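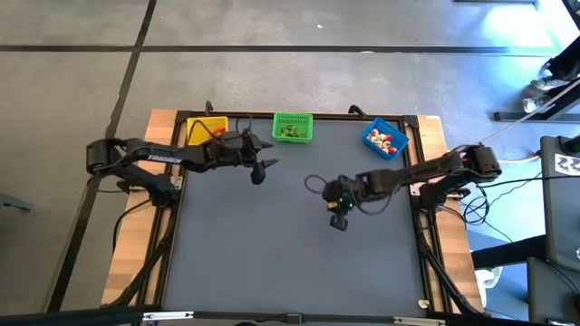

Why bother with color at all, one early reader of this section wanted to know, when people can perfectly well look inside a basket and see what's in it?

4.2 Baskets and what goes in them

Fair question, and it's one I went back and forth on myself. My first sorting list for the Jandero study had no colors in it, just "basket one," "basket two" and so on, and I kept mixing up the numbers (I wrote the list!). Colors fixed that in an afternoon. I settled on yellow, green and blue and wrote the whole item list again from scratch, 77 entries, each with a kind, a color and a home basket.

The obvious trap is the pepper. A green pepper in a green basket is an easy match, maybe too easy, and you can't tell if the sorter went by kind or by color. A red pepper has no red basket to go to, so it has to be placed by rule. I like red peppers a lot for that reason.
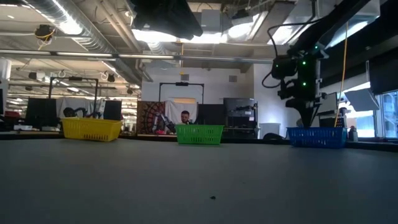
Figure 3. The yellow, green and blue baskets along the far side of the table.

Basket position mattered more than I expected. In the Ama layout I lined everything up with a ruler, and the written rules slowly turned into "left, middle, right" with the colors forgotten. So for Vundum I let the row go a little crooked. A basket can sit at an angle as long as its opening is clear and it stays on its own side of its neighbor. I wrote 200 layouts this way and threw out 50 that looked too much alike, which left 150 for the tables in Section 5.

Then there are the mushrooms.

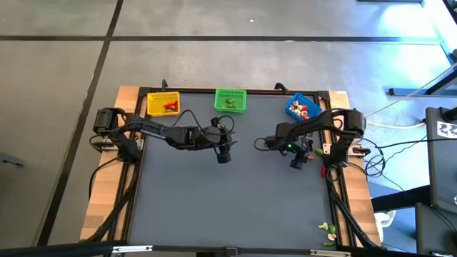 They're pale, they come in odd shapes, and they have no color partner among the baskets, so I gave them a rule of their own: mushrooms go together, wherever the first one went. The same rule doesn't work for small red things, where a tomato and a chili can share a color and still belong to different kinds. I ended up splitting red by shape on the list, round or pointed, and leaving a short "mixed" category for the leftovers. Purists will hate the mixed category. I'd keep it anyway, as every kitchen I've ever used had a bowl like that.

Mixed piles get their own entry too. A pile counts as one starting state no matter how it's stacked, and the list says only which kinds are in it.

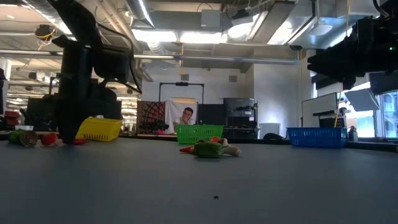
Onions should be their own kind and not get lumped in with "round vegetables," a commenter on the Yáñez version of the list wrote, and I've made that change. It touched 100 of the layouts, mostly in small ways, and the revised rules are the ones used from here on.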